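Vemham Furnished Lettings: Frequently Asked Questions
Last updated 9 Jul 2021

What is included in the rent?
Water, heating and soft furnishings are included. Electricity is billed separately each March.
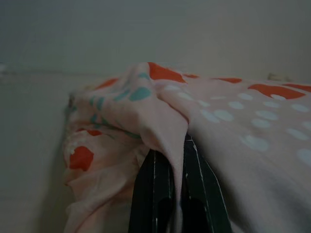 Printed fabric in pale pink.

How much is the deposit?
The deposit is 900 for a studio at Dresitz House and 4000 for a family flat at Benia Court. It is held until the final inspection.

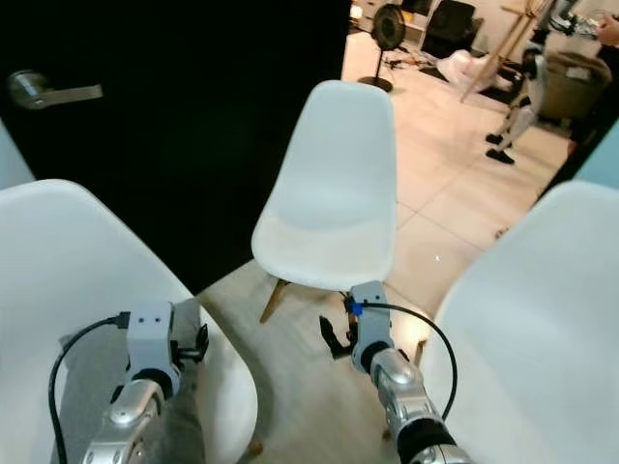 Tenants who renew their agreement are not asked for a further deposit.

May I bring my own furniture?
Yes, with written consent. Items supplied by Vemham must remain in the flat — storage is not available on site. 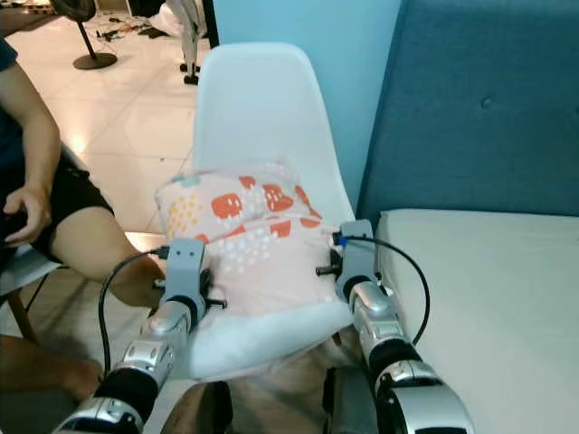

Pink pillow on a white moulded chair.

How do I report damage?
Please complete Form 41 and return it to the Pîrvu Street office, Room 324. Damage reported promptly is assessed as fair wear wherever possible.

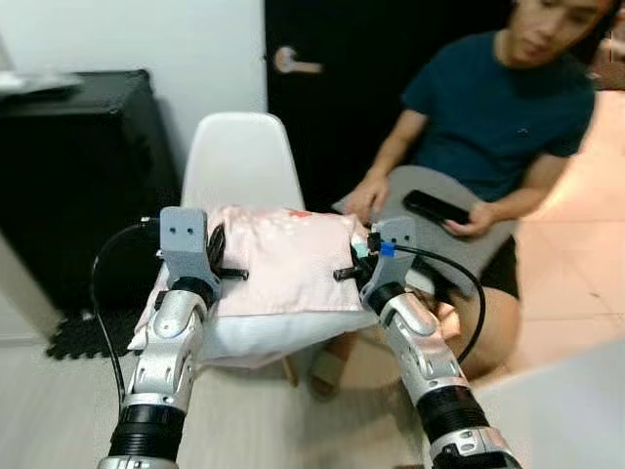 Ending your tenancy
How much notice must I give?
Two months, in writing. Keys should be returned by noon on the last day.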